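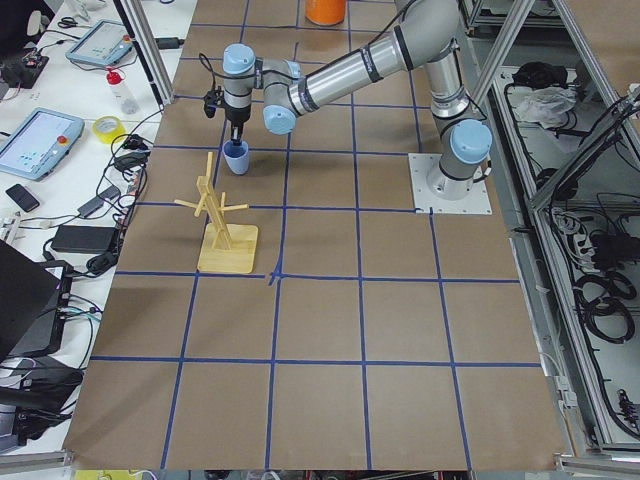

Buy the house with the worst kitchen on the street, Vija Pärn told me, and then leave the kitchen alone for a year. I had asked her whether my wife and I should move to Fludidville. I took it as a yes, and we signed in September.

The kitchen was the color of canned salmon. It had one drawer, which held a second, smaller drawer's worth of takeout menus from the previous owners, and a stove with three burners that worked and one that had opinions. I lasted eleven days before I called a contractor.

Pádraig Horgan came out, stood in the doorway and asked what we cooked. I said we cooked all kinds of things. He waited. I said pasta. He wrote that down, or wrote something down, and told me he could start in the spring.

This left us with a winter to fill, and we filled it the way people of our age and income do, by reading about countertops. I can now tell you more about the staining of limestone than any guest has ever wanted to know. I have held sample tiles up to a window at seven in the morning and again at four in the afternoon and written the results in a notebook. My wife, who has a job, stopped coming to these viewings.

Meanwhile we cooked. The salmon kitchen, it must be said, was small enough that you could drain the noodles, open the fridge and answer the door without moving your left foot. I learned which burner to avoid. I learned that a single drawer puts an end to the question of where the scissors are. Kumudini Sikder, from across the road, came for dinner in the snow and said her own remodel had cost her a pantry, a friendship and the only spot in the house where the cat would eat.

She still has the island, she added. It seats six. She and her husband eat on the couch.

Pádraig's estimate arrived in the mail, 50 line items long, and we read it at the table with a bottle open. Line 14 was for removing a wall I had grown fond of. Line 31 was for a faucet that cost more than my first car, though in fairness it looked likely to run longer. Somewhere past line 40 my wife asked what was wrong with the kitchen we had, and I said the color.

So we painted it. Two weekends, one ruined pair of shoes – mine – and $165 in paint and rollers, most of it for a white that turned out a little green after dark. The fourth burner still does as it likes. Pádraig was gracious on the phone, and said he'd hold on to the drawings.

I called Vija to report that she had been right. She couldn't remember saying any of it. She was standing in her own kitchen at the time, she said, and couldn't really hear me over the saw.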